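Toast tips from the bench, now that the arm does breakfast

12/16/19

I've worked at Drudden long enough to remember when the morning toast was my job. I'd come in, drop my bag and do slice after slice for the early shift before I'd even looked at my own work! Now the arm is learning the toast and I do the setting up, and I've picked up a few tips worth passing on.

Start with the dial, and leave it alone after that. I used to fiddle with it for every loaf, but the arm can't tell you it's burning (and it won't sniff the air like I do), so pick a setting everybody can live with. Sweep up the crumbs while you're there - they get everywhere.

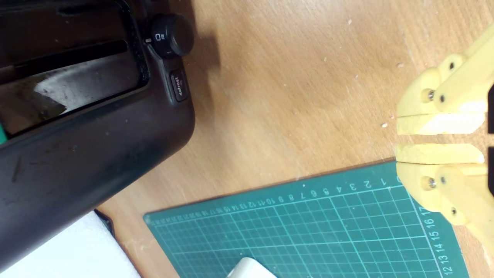
Give it a proper landing spot

My first go was a big dinner plate, and the slices ended up all over the place. A small square dish on a gridded cutting mat is much easier. If someone nudges the dish you can line it up with the squares again in 2 seconds, and I've stopped measuring anything with a tape. I turn mine on the diagonal, which suits the way I like the bread to lean. 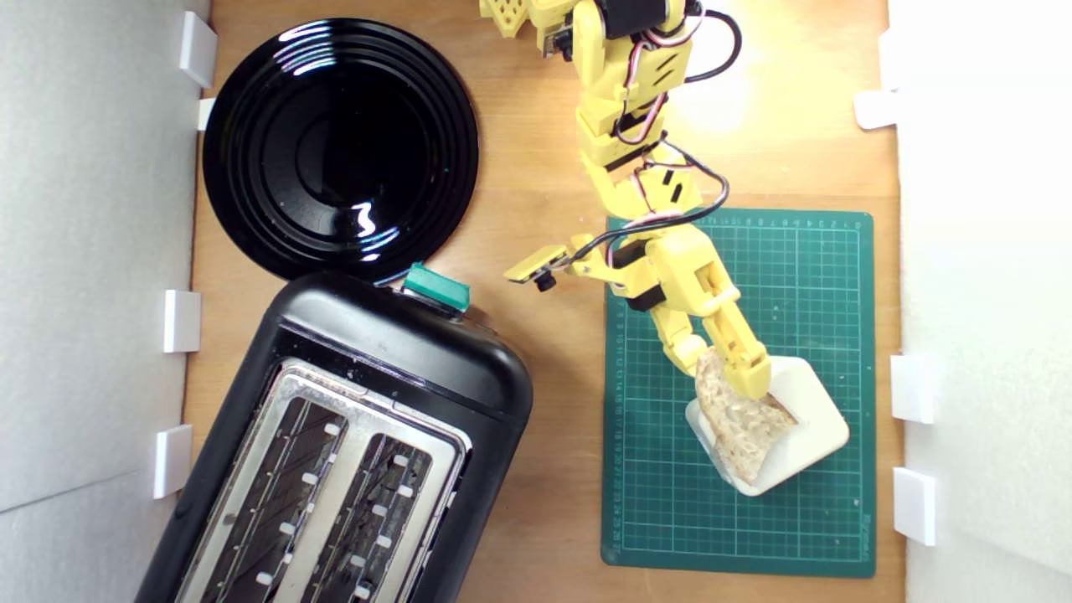
Skiledel Kitchen and Bench Team

I did worry about my hours when they told us. What really changed is that I'm on my feet less and watching more, and watching is tiring in its own way, so we swap over every 90 minutes. Ask for that early if your place is getting one. The lad before me on the rota still likes to do his own crumpets by hand, and fair enough.

Keep the route clear

Mugs, phones, butter knives - all off the table before you start. I keep the round black plate up by the toaster and the mat over on the other side, and they go back to the same places every day. Cut your slices fairly even too. A crusty loaf is lovely but wedgy bits want a bit more patience, and a dish with a raised back gives them something to lean on. 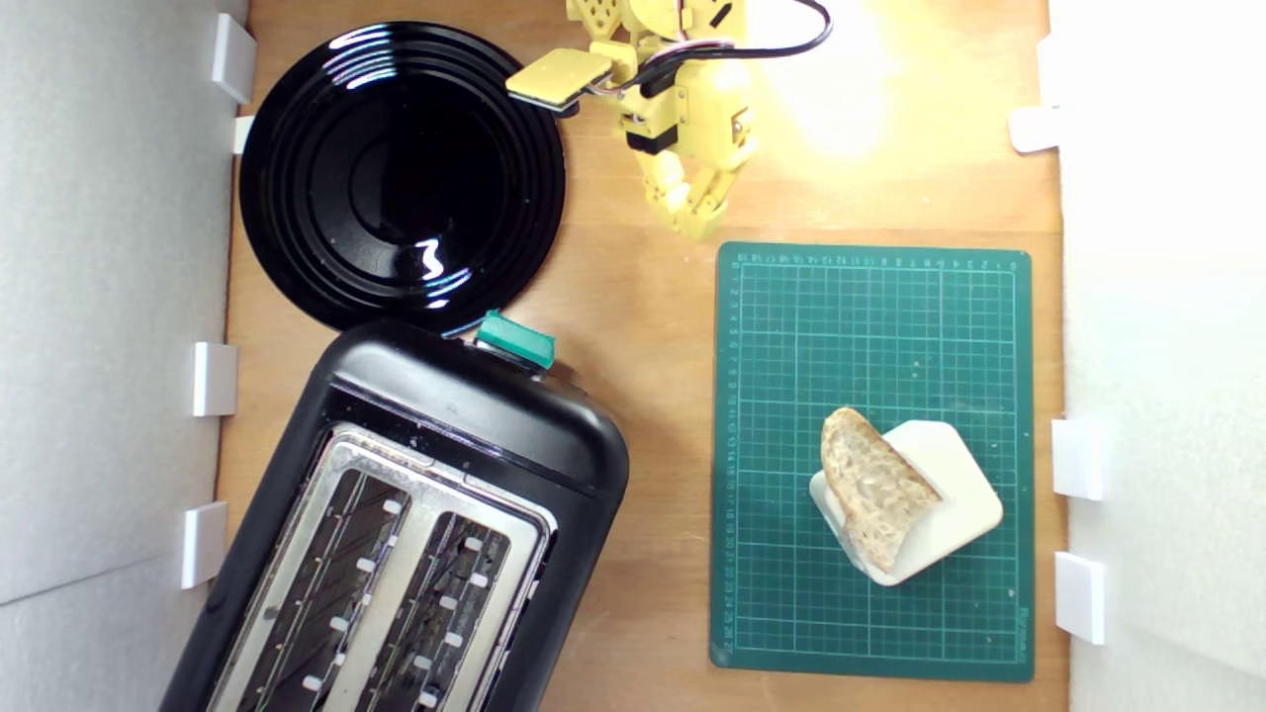 Skiledel Kitchen and Bench Team

Last thing: unplug the toaster and let it cool before you tip out the crumbs, same as at home. Next week I'm trying it with teacakes, if I can get any past the early shift.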